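Can Machines Do the Housework Yet? Report of a Student Project on Soft Items
Kirsty McPhee and Manaia Tautahi
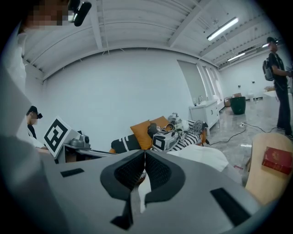 Photo: Anahera Faulkner / Project Zotari

1. Purpose
The project considered whether present machines can take over small household chores. It was limited to light, soft items such as tissues and cloths, which change shape whenever they are touched. Rigid items were covered in the earlier report by Hamish Maihi.

2. Method
A hand-held gripper was used to record each chore as a person performed it. The recordings then served to train an arm, which was given 500 attempts at picking up a single item and placing it on a table. Lighting and table height were kept the same throughout.

3. Results
The arm completed 70 percent of its attempts. Most failures occurred at the first contact – the pads closed on the table surface, or took up two layers at once. Folding was tried briefly and is not reported, as the attempts were too few to compare.

4. Discussion
The group finds that machines are able to assist with tidying but cannot yet be left to do it alone. A person was needed to reset the items after every failed attempt, and this took longer than the chore itself. Tipene Pryor has proposed that the next group collect 2,000 recordings before training begins, with cloths of differing weight. That work is planned for August.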